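Stand for an 11 inch Jollwood doll?

jollwood_fan46
I bought a Jollwood doll in October and she won't stay up on the shelf. She is 11 inches tall and her ankles are loose. Do the Trosto stands fit, or are they too wide at the waist?

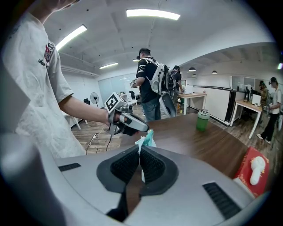
I'd like one that doesn't show under a long skirt.

Minen Dolls
Trosto makes two sizes. Get the small one. The waist clip opens enough for a Jollwood and the base is clear plastic. Put the clip on under the skirt, then lower her feet to the base.
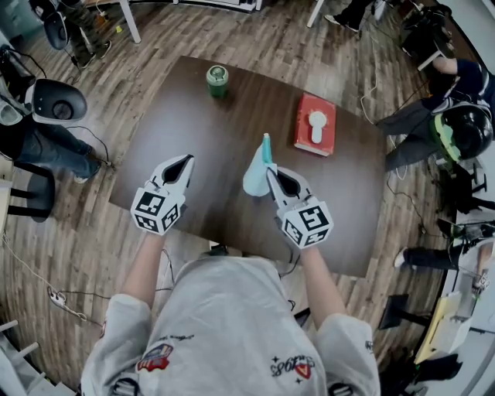 If the clip rubs, wrap it in a bit of white felt. Dark felt can stain vinyl.

rahimi195
i just lean mine on a book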